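Tinamon kerbside sensing programme: progress report to the investment panel

Date of report: 5/16/25
Prepared by: Hayley Haslam, programme lead
Reviewed by: Wendy Kettle, finance and grants

Status: on schedule for site works, behind schedule for data integration, within budget.

1. Background

The panel released the second tranche of funding on the basis that Tinamon would move from a single trial street to a working installation in two town centres, Narnley and Fairclough. The product is a loading bay sensor set flush in the carriageway, with a roadside unit that reports bay occupancy to the local highway authority and to freight operators. Income is expected from two sources: an annual service charge paid by the authority for each bay, and a subscription paid by operators who want to reserve a bay before a vehicle leaves the depot.

The period covered runs from the end of the last report in March to the date above. The 2024 trial street is still live and its readings are used as the reference set.

2. Site works

Narnley now has all of its planned bays fitted. Ducting was shared with a resurfacing contract already let by the authority, so road closure charges were lower than forecast. One roadside unit had to be moved four metres north after the lighting column it was fixed to failed a structural check. The new column has its own supply and the unit has run from it without a fault.

Fairclough is part complete. The high street bays are fitted and reporting. The bays behind the covered market are held up by a disputed drainage record: the utility drawing shows a shallow pipe that the ground radar survey does not. A trial hole has been agreed with the authority and will be dug at night. If the pipe is there, the sensor body will be changed for the shorter version, which has a smaller battery and a service life reduced by two years. The cost difference is within contingency.

Across both towns, 100 sensors have been supplied under the present order. The remaining stock is held at the Brundus depot, along with spare covers and sealant.

3. Sensor performance

Agreement between sensor state and manual survey remains above the threshold set in the funding terms. Most of the errors fall into two groups. The first is the long wheelbase van parked across two bays, where the second bay reads as free. The second is the motorcycle parked at the kerb end of a bay, which is missed altogether.

A firmware change has been written for the first group. It compares the readings of neighbouring bays and marks the second one as doubtful where the arrival times match. It was loaded at Narnley and will be loaded at Fairclough once the market bays are settled. Nothing is planned for motorcycles in this phase. The authority has confirmed that it does not need them reported.

Battery drain is slightly higher than the model predicted. The cause is the reporting interval, which was shortened at the request of one operator and then left at the shorter value for all bays. It has been put back to the contract value except on the high street.
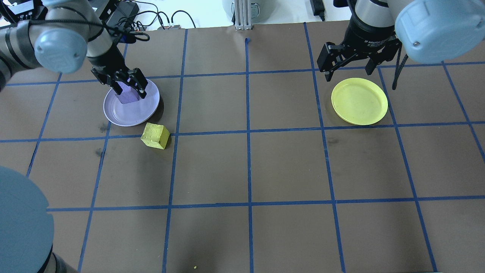
Will the delay at Fairclough move the date on which operator subscriptions begin?

Subscriptions will begin on the agreed date at Narnley and on the Fairclough high street. The market bays will be added when they are ready, and operators will not be charged for them until then. The effect on first-year income is small and has been included in the forecast in section 5.

4. Data integration

This is the weakest part of the period. The link to the authority's enforcement system was due to be finished and is not. The supplier of that system released a new version of its interface during our testing, and the authority moved to it with little notice. Messages now need a signed header, and the bay reference has changed from a number to a longer text code. Our side of the work is done. Acceptance testing needs a slot on the authority's test server, and this is shared with its parking permit project.

The operator link is in better condition. Three operators are connected, two of them sending live requests. The reservation rule has been kept simple: one vehicle, one bay, a fixed window of 20 minutes, with no extension if the next window is taken. Operators have asked for a longer window for palletised goods. We have not agreed to this — bay turnover is the measure on which the authority will judge renewal, and a longer window should be priced separately if it is offered at all.

Data protection papers have been signed off for both towns. No number plates are recorded by the sensors or the roadside units.

5. Finance

Spend to date is below the profile agreed for the tranche. The underspend comes mainly from the shared ducting at Narnley and from a software post that was filled six weeks late. We ask that it be carried forward and not returned, as the trial hole and any change of sensor body will draw on it.

Unit cost is the figure the panel asked us to watch. At present volumes the sensor body and board cannot be bought much more cheaply. The manufacturer has quoted a lower price for an order of 500, valid to the end of the next quarter. Such an order would exceed the needs of the two present towns and would only be sensible if a third authority had signed. Talks are open with one authority, and a draft agreement is with its legal team. We do not recommend placing the larger order on the strength of a draft.

Service charge income from Narnley has been invoiced for the first time and paid in full.

6. Risks

Enforcement link not accepted before the summer change freeze. Likelihood medium, effect high. A manual daily export has been agreed as a stopgap.

Third authority does not sign. Likelihood medium, effect medium. The lower unit price would be lost, but the present programme would not be affected.

Sealant failure in hot weather. Likelihood low, effect medium. One cover at Narnley has been relaid, and the joint width has been corrected in the fitting instructions.

Operator drops out. Likelihood low, effect low at present, higher once reservations form a larger share of income.

7. Next period

Dig the trial hole at Fairclough and fit the market bays.
Complete acceptance testing of the enforcement link.
Load the paired bay firmware at Fairclough.
Report bay turnover for both towns against the reference set.
Return to the panel with a recommendation on the larger order — with or without a signed third agreement.

Wendy Kettle holds the full cost tables and will send them to panel members on request.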